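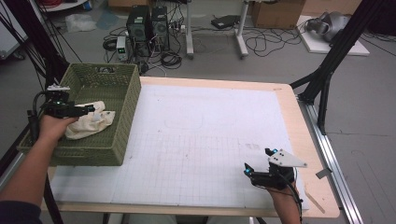

Nasrin Mousavi wrote in to ask why the old handset can't simply be switched off once the new one has her contacts on it. It can, but please read as far as step 6 first. Contacts are the easy part. The things that go missing are the ones you forgot you had, such as the voicemail greeting and the bank's idea of who you are.

Section 4: Moving to your Jorkon phone from another handset

4.1 Before you start

You will need both phones, both chargers, your Wi-Fi password and an evening with nothing much on television. A full transfer takes up to 90 minutes. The progress bar will tell you 10 minutes for most of that time. It is an optimist and we have given up arguing with it.

Check that:

- both phones are charged to 100 per cent, or are plugged in
- the old phone can still be unlocked (a cracked screen is fine, a dead one is not; see 4.5)
- you know the password for your Jorkon account, as opposed to having a feeling about it
- the old phone has had its latest software update

Note: If your old phone is a Kevberg, turn off Battery Guardian before you begin. You'll find it under Settings, then Care, then a second menu also called Care. Left on, it puts the transfer to sleep whenever the screen goes dark.

4.2 Making the transfer

1. Switch on the new phone and choose your language. Don't put the SIM card in yet.

2. Join your home Wi-Fi. Public networks in cafes and trains will usually drop you halfway through, and the transfer then starts again from the beginning.

3. When the new phone asks "Bring your things with you?", tap Yes. Tapping Later hides the question under Settings, System, Extras, Move In.

4. On the old phone, open the Move In app and tap Send. A six-figure code appears. Type it into the new phone within the time shown. If it runs out, tap New Code and try again with more conviction.

5. Choose what to copy. Everything is ticked to begin with. Untick Downloads unless you are fond of old takeaway menus.

6. Wait until BOTH phones say Finished. The new one often says it first. The old one is still sending photos at this point and will not thank you for being switched off.

7. Turn off both phones, move the SIM card across, and turn on the new one.

Caution: Use the pin supplied to open the SIM tray. The small hole beside the charging port is the microphone. It looks exactly like the SIM hole, and our repair desk in Curkdale sees the results every week. This damage is not covered by the warranty.

4.3 What doesn't come across

Call history, text messages, photos, alarms and Wi-Fi passwords are all copied. The following are not:

- bank cards saved for contactless payment, which must be added again
- banking apps, which will arrive but behave as if they have never met you
- chats in apps that keep their own backup (make the backup in the app first, then restore it on the new phone)
- your voicemail greeting, if your network stores it on the handset
- fingerprints and face unlock
- home screen layout, if the old phone had more than 3 pages of icons. The rest are put in a folder called More.

Note: Sign-in code apps need special care. Move each account over while the old phone still works. Ehsan Nikzad of our support team would like this sentence printed larger. We are told the page template doesn't allow it.

4.4 Pairing your watch and earbuds

A watch will only talk to one phone at a time.

1. On the old phone, open the watch app and tap Unpair. The watch saves its own backup and restarts.

2. On the new phone, install the watch app and hold the two close together until the watch buzzes.

3. Pick the most recent backup from the list. If the list is empty, wait a minute and pull down to refresh.

Mahmoudi earbuds made before last October need a reset before they will pair. Put both in the case, leave the lid open and hold the button until the light turns white. Amber means you let go too soon. Red means the case is flat.

4.5 If the old screen is dead

You can still copy from an online backup, if there is one. Sign in on the new phone at step 3 and choose From Backup. Check the date next to it before you agree to anything - some of them turn out to be older than the phone.

If there is no backup, a repair shop may be able to fit a temporary screen for long enough to run the transfer. Ask for the price first.

4.6 Clearing the old phone

Keep it for a week. Then sign out of your account, and only after that choose Erase All. Done the other way round, the phone stays locked to you, and whoever buys it will be in touch.

Page last revised Mon 30 November. Corrections to Ladan Bakhtiari, Jorkon Manuals, Curkdale.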